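2022-09-15

I slept badly and woke up early, which at least meant I had the coffee to myself and a good long look at the rain before anything was asked of me. It has been one of those soft gray days when the streetlights never quite make up their minds, and I walked in the long way, past the bakery and down along the canal, telling myself the whole time that I would not buy a bun. I bought the bun. It was cardamom and it was still warm in the middle and I have no regrets at all.

The morning

Most of the morning went to the desk. I have been promising to do something about it since July, when the Momer boxes came and we put them down "just for now" on the nearest flat surface, and of course everything else in the room came and sat down beside them. Tape, chargers, a mug with a spoon stuck in it, the instruction sheets for things we gave away long ago. I am fond of clutter up to a point, because I like to see what I own, but I had reached the stage of eating lunch with my plate on my knees, and that is no way for a grown person to live.

So I cleared it. I took everything off and put it on the floor, which made the floor look dreadful and the desk look enormous, and then I wiped it down twice with the lemon stuff. I had forgotten what a nice desk it is! It's big and white and so glossy that the window shows up in it, and for a few minutes I simply sat there with my hands flat on it, feeling rich. Then I started sorting. I kept 3 piles, one for keeping, one for the Leka cupboard down the hall, and one for the trash, and the middle pile grew the fastest, as it always does when you can't decide.

I found the receipt for the pegboard in among the instruction sheets. It was 2575, and I remember standing in Merkent wondering whether anybody needed to spend that much on a panel full of holes. I went home without it that day and thought about it for a week, and then went back on the next bus. I still think it was the right thing to buy. A wall of drawers would have swallowed everything, and I know myself well enough to say I'd never have opened them again.

The pegboard and the green hooks

After lunch we got on to the hooks. They are the green plastic ones, and I do love the color against all that white, like the first peas of the year on a plate. They sit in the holes on two round pegs, and there's a small knack to it. You want to tip the hook a little, get the top peg started, and then let it drop level. If you shove it straight in, it sulks. I had a sore thumb by two o'clock and a much better temper by three, and I think those two things are related somehow, though I couldn't say how.

We talked the whole time about where things ought to go. I wanted scissors at the top right, where my hand goes looking for them anyway. There was a strong opinion in favor of putting the tape there instead, and we went back and forth on it very politely for far longer than scissors and tape deserve.

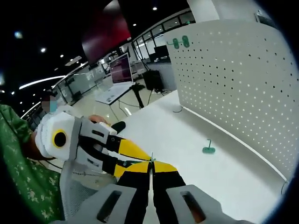 Where things are going, for now

Scissors at the top right. I won that one, or was allowed to win it, and I'm not going to ask which.

Tape just below, so that it's still within reach of anyone who feels strongly about tape.

The long ruler along the bottom, if I can find a way of hanging it that doesn't make it swing. I may have to set two hooks side by side.

The cables are another matter. I have never in my life made peace with a cable. There's a short black one looped over the back of the desk by the panel, and a thin one near the right-hand side that curls whichever way it pleases, and I mean to get some of those soft ties from Brultia and do the job properly. It can wait until next week. I've left a note to myself under the lamp, in capitals, and underlined it.

The evening

I walked home with my hood up and made the lentil soup, the one with too much garlic in it, and ate it at the table like a civilized person with a napkin and everything. My shoulders ache from all the lifting and bending. I keep thinking about the corner where the panel meets the desk, how the bottom edge curves in so neatly, and how I must not let a single box get pushed up against it — I know exactly how that starts.

The rain has picked up again and I can hear it in the gutter. There's half a cardamom bun left in a paper bag in my coat pocket, squashed I'm sure, and I'll have it with my coffee in the morning. I still need to carry the Leka pile down the hall, and find out who has my good screwdriver.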